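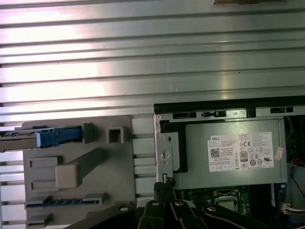

Orvokki Sjöberg has heard the pitch for refurbished office computers many times, and she would like the people making it to slow down. She spent eleven years buying desktops for a housing association before leaving to work for herself, taking old machines apart and deciding which of them deserve another owner. Most, in her view, don't.

"People want me to say every old PC can be saved," she says. "I get invited to things on the strength of it. Then I say that a fair few should be stripped for parts and the rest sent for metal, and I don't get invited back."

I had gone to see her because of Hustness, a resale scheme that has been leafleting small firms and schools since March. It promises to collect unwanted desktops, rebuild them and sell them on with a two-year guarantee. The leaflet uses the word "renewed" nine times. I wanted to know what renewing a computer means once the side is off.

Sjöberg's answer was to talk about drive cages for twenty minutes. The cage is the bracket that holds the hard drives, and in many office machines it is moulded plastic with coloured latches, meant to lift out without a screwdriver. She likes the idea and distrusts the result.

"Blue means you're allowed to touch it. That was the promise, on some of them. Press the blue bit and it all comes away. Fine for the first few years. After that the plastic has been warm every working day of its life and the tab goes when you press it. So now you have a cage that doesn't lock, and you can't buy the tab, you have to buy the cage, and the only place to get the cage is another dead computer."

Is that really a reason to give up on a machine? I put it to her that a drive held in with a cable tie would work perfectly well.

"For you, yes. For me, I've done it. Would you sell it to a school with a guarantee?"

She charges Bolmont, the clearance firm that sends her most of her stock, by the batch. The last one was 200 desktops from a single office move. She passed 78 as fit to sell on. Bolmont had told its client to expect a good deal more than that, and there was a phone call.

"They said my standards were too high. I said my standards are that it switches on on a cold morning and the lid fits."

Jihad Nimri, who runs collections for Hustness, thinks she is too gloomy and told me so over the phone. By his count the scheme has taken in 1588 machines and sold 842 of them. He expects the share to rise as his staff get quicker.

"Orvokki is very good and very slow," he said. "A cracked clip is a cosmetic fault. We note it, we grade it, the price comes down. The customer who pays less for a B grade knows what he's buying."

I asked whether the grading sheet mentions clips. He said he would check. When he rang back, he said it came under "general condition".

As for the machines that weren't sold, Nimri said they were "in process". Some had gone to a recycler called Skeltis and some were waiting. He couldn't tell me how many were waiting, and I did ask twice.

Sjöberg was less surprised by this than I was. Storage, she says, is where these schemes go wrong. Whole computers stack neatly. Opened ones don't, and once the cage and the panels are out they get separated from the case they belong to.

"You think you'll remember. Two models from the same maker, one year apart, and the panel is four millimetres different. I label everything now with masking tape. I didn't always, and I had a shelf of grey plastic that fitted nothing."

She does not clean a case before she has opened it, a habit she picked up from a repairer at Castaño, where she did a short course. The dust shows where the air has been going. A clean machine tells her only that somebody owned a cloth, and she has had several from sellers that were spotless outside and choked behind the fan.

I left unsure whom to believe. Sjöberg has an interest in being thought careful, and Nimri has one in being thought quick. The guarantee would settle it, but the earliest Hustness sales are only months old and Nimri would not give me a figure for returns.

Sjöberg's own computer, for the record, was bought new.

"I know," she said. "I need it to work."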